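社内古紙回収・再生紙切替事業　中間報告

2020年9月
提出先：Martti Leinonen 事業管理部長
作成：Karla Galindo（Skerbridge事務所　総務）

1．結論から

継続の可否について、現時点では「判断できない」と報告せざるを得ません。前回の報告書には「順調に推移」とありましたが、その根拠になった数字を見直したところ、かなりの部分が業者の見積りをそのまま写したものでした。今回は計量票が残っている分だけを数えています。

2．回収量

対象期間の回収量は、計量票ベースで3,725キログラムです。前回報告の書式にならえばもっと大きな数字も書けますが、Drutambridge倉庫の分は計量票がなく、倉庫側の自己申告しかありません。合算は見送りました。

この数字が多いのか少ないのかも、実はよく分かりません。比較すべき前年の記録が部署ごとにばらばらで、段ボールを含めている部署と含めていない部署があります。加えて3月以降は出社人数が大きく減っており、紙の使用量そのものが落ちています。回収量が減れば「意識が下がった」、使用量が減れば「意識が上がった」という読み方が社内で出ていますが、どちらも在宅勤務の影響を除いていない以上、私は採用しません。

3．分別の状況

分別の精度については、Nicanor Ponceが各階の回収物を抜き取りで調べています。感熱紙や付箋の混入は依然としてあり、特に付箋は糊の部分を切り離す決まりがほとんど守られていません。掲示を新しくした階とそうでない階の差も、今のところはっきりしません。掲示物の制作費は本年度予算から出ていますので、この点は正直に書いておきます。
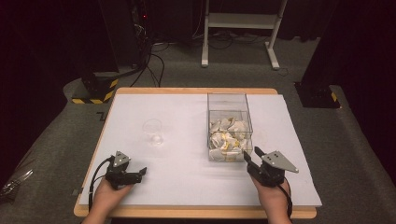 透明な箱に入った白と淡い黄色の紙。しわや折り目のある紙はかさばる。

かさの問題は、回収頻度の契約に直結します。現契約は容積ではなく回数で料金が決まっており、丸めた紙で回収箱が早く埋まれば、その分だけ引き取りの回数が増えます。平らに重ねて出すよう呼びかけてはいるものの、呼びかけだけで直った例を私は知りません。Ponceは投入口を細くする案を出していますが、回収箱の改造費がまだ見積もられていないため、今回は提案に含めません。

4．再生紙への切替

Pongsiri社の再生紙は、試験として24部署に配布しました。アンケートでは「問題なし」が多数でしたが、回収できた回答は配布先の半分に届いていません。不満のある人ほど答えるのか、関心のない人が「問題なし」に丸を付けただけなのか、この設問では区別できません。設問の作り方が悪かったと考えています。

紙詰まりについては、Jacinto Contrerasから、両面印刷の機種で増えたようだとの連絡がありました。ただし保守業者の記録には紙の銘柄が書かれておらず、裏付けは取れていません。湿度の高い時期と重なったことも考えに入れる必要があります。

5．費用

Trukach事務所への展開費として計上されていた1,000ユーロのうち、執行済みは600ユーロです。残りは回収箱の追加購入に充てる予定でしたが、既存の箱の使われ方が分からないうちに箱だけ増やすことには賛成できません。Monique Marchalから「年度内に使い切ってほしい」との要望があったことは記録として残しますが、それは事業の効果とは別の話です。

6．今後の予定とお願い

・Drutambridge倉庫に計量票の提出を求める。提出がなければ、次回も集計から外す。
・再生紙のアンケートは設問を改め、印刷枚数の多い部署に絞ってやり直す。
・紙詰まりの記録に銘柄の欄を加えるよう、保守業者と交渉する。
・Trukach分の残額は執行を保留とする。

最後の項目については、部長の承認が必要です。前回報告書にあった「温室効果ガス削減量」の欄は、換算係数の出典が確認できないため今回は空欄としました。出典をご存じの方がいれば、総務までご連絡ください。

添付：計量票写し、抜き取り調査票（Ponce作成）、アンケート集計表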